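Suken Legal Aid Fund
Minutes of the board meeting held 10th October

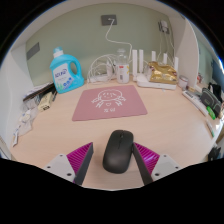
Desk with mouse, pink mouse pad and detergent bottle.

14 shares | 3 comments

Chair: Struan Niven. Also present: the executive director, the office manager, four board members and the Fund's outside attorney (by phone, items 3 to 5 only). Apologies were received from two board members. There was a quorum.

1. Minutes of the last meeting

Approved with one correction. Under item 6, "the lease will be renewed" should read "the lease may be renewed." The office manager will file the corrected copy.

2. Matters arising

The new locks for the file room have been fitted. The old keys have been returned except for one, and the former tenant of the upstairs office has been written to.

The board asked at the last meeting for a list of everyone with check-signing authority at the bank. The list was circulated. It still includes a person who left the board last year. The executive director will have the name removed and will report when the bank confirms.

3. Collections made in the Fund's name

The executive director gave an update on the door-to-door collections in the Zhong Street area. Residents were asked for cash by people who said they were raising money for the Fund's court fee program. The Fund does not collect door to door and did not authorize these people.

The office has now heard from 20 households. Most gave small amounts and several gave nothing. The total reported so far is $1,663. One resident kept a paper receipt that carries the Fund's old logo and a phone number that is not ours. The receipt was handed to the police and a copy is on file.

The police have told the office that one man has been questioned and released, and that no charge has been filed. The detective asked the Fund not to discuss the receipt or the phone number publicly while inquiries continue. It was agreed that these two details will be left out of anything sent to members or the press.

A board member asked whether the man questioned has any link with the Fund. The executive director said his name does not appear in the employee records or the client index. The attorney advised that the minutes should not name him, and that staff should not speculate about him with callers. Agreed.

Another member asked if the Fund should repay the people who gave money. There was a long discussion. Two members were in favor, on the grounds that the people who gave had meant to support us and that the sum is small. The attorney said a repayment could be read as accepting responsibility, and that the court can order restitution if there is a conviction. The chair suggested waiting for a decision on charges. A motion to defer the question to the next meeting was carried, with one vote against.

4. Request from a reporter

A reporter contacted the office twice asking for an interview and for copies of letters between the Fund and the police. The executive director replied that the Fund is cooperating with the investigation and has nothing further to add for now.

The draft statement was read out. One member thought the second paragraph sounded as if the Fund was accusing someone. The wording was changed from "the people responsible for this fraud" to "anyone who collected money without our permission" - the attorney was content with this. The statement will go on the website once the detective has seen it. The chair will be the only spokesperson. Other board members who are called should take a name and number and pass them to the office.

5. Flerkex contract

The attorney reported on the dispute with Flerkex over the donor database. Flerkex says that the Fund owes for a second year of service. The Fund's position is that written notice was sent within the period the contract allows. The signed notice has been found, but the mailing receipt has not.

Flerkex has offered to drop the claim if the Fund pays half. The attorney recommended rejecting the offer for now and asking for a copy of their incoming mail log. If the matter goes to small claims court, a hearing is unlikely before next year. The board accepted the recommendation. The office manager will search the boxes moved from the old office for the mailing receipt.

Members also asked who still has a login to the database. The office manager said that former employees' accounts were closed when they left but that there is no written record of this. A record will be kept from now on. The attorney left the call.

6. Court fee program

Nearly 80 applications have come in since the start of the program year. The backlog is with cases that need proof of income, where applicants often have to be called more than once. The board agreed to extend the time allowed for sending in documents by 10 days. The application form will be changed to match, and the old forms at the front desk are to be thrown out.

A member asked for the Spanish version of the form to be updated at the same time. Agreed.

7. Complaints policy

The revised policy was on the table. Section 4 was sent back because it does not say who deals with a complaint against the executive director. The chair will redraft it. The remaining sections were approved.

8. Other business

The building's elevator inspection is due this month. Clients who cannot use the stairs will be seen in the ground floor meeting room that day. The office manager will put a notice on the front door.

The chair asked members to return their conflict of interest forms. Three are outstanding.

Actions

Executive director: bank signature list; send statement to the detective; reply to the reporter once the statement is posted.
Office manager: file corrected minutes; mailing receipt; login record; application form, English and Spanish; elevator notice.
Struan Niven: redraft section 4 of the complaints policy.
Attorney: letter to Flerkex.
Board members: conflict of interest forms.

The date of the next meeting will be set by email.

3 comments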